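3.2 Counter surfaces as storage: the Vallbridge households

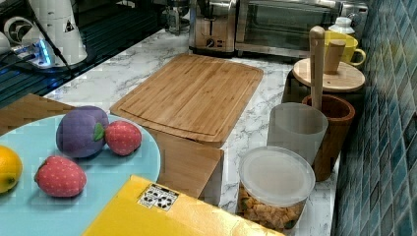 Figure 4. Marble-patterned kitchen counter beside a blue-green mosaic wall, with plush fruit on a light-blue plate.

Last updated: May

Kitchen planners have long drawn the counter as a place where food is prepared. The people who live with counters have mostly declined to go along with this. In the Vallbridge sample, the stretch of worktop that the floor plans label "preparation zone" was used for preparation during a small share of the waking day and for holding things during all of it. We call the second use standing storage, to separate it from the cupboards and drawers that the same households paid for and, by their own account, could not get into without moving something first.

Participants kept a diary for 10 days. At four fixed times, the last at 9 p.m., they wrote down what was on the counter, how long it had been there, and where it was supposed to live. The third question proved the hardest. Many items had no answer at all, and several participants wrote "here, I guess" with what we read as a certain defiance. Following Yatsenko's scheme for hallway clutter, we had planned to sort entries into items in transit, items in use, and items at rest. Hallways are simpler. A coat by the door is going out or has come in. A mixer beside the bread may be in use, waiting to be used, or part of the landscape, and its owner may give each of these answers on successive days.

We therefore added a fourth class, items on display, for objects whose owners said they were meant to be seen. This class turned out larger than the pilot had led us to expect. It took in cookbooks, jars of dry pasta, a kettle bought for its color, and decorative food of every kind (Figure 4). Decorative food deserves a word, as it competes for space with the edible sort and tends to win. Real fruit is eaten or goes bad, and either way it leaves. Its imitation is under no such pressure. In the diaries, a bowl of real lemons had a median stay of 7 days, while no imitation fruit was reported to have left the counter during the study. Asked where these objects were supposed to live, participants with young children tended to name the toy box, and then to record the same objects on the counter at the next four entries.

The amount of clear surface mattered less than where it was. Households with a long run of free counter far from the stove still chopped onions on whatever board could be balanced next to it. When the clear stretch beside the stove fell below 60 cm, participants began to report cooking "on top of" other things, a phrase that came up too often to be a slip. The Hinivix planning guide treats this length as a comfortable minimum for one cook. Our participants treated it as an invitation to buy a toaster.

Surface finish had a smaller effect, and an awkward one for the trade. Heavily patterned counters were cleared less often than plain ones. The simplest reading is that veining hides crumbs, and that crumbs are what prompt people to lift things up and look underneath. Owners of patterned counters also rated their kitchens as tidier. We make no claim that they were wrong — tidiness was self-reported, and a crumb that goes unseen may have a fair case for not existing.

Two limits should be kept in mind. Diary keeping changes behavior, and the first entries show a burst of virtue that faded by the middle of the period. We left these entries in, because dropping them would have required us to decide which version of each household was the real one. The Vallbridge homes also share a builder, and with it a fondness for shallow upper cupboards that will not take a dinner plate lying flat. Section 3.3 repeats the analysis for the Zulano apartments, where the cupboards are deep, the counters are short, and the complaints are almost word for word the same.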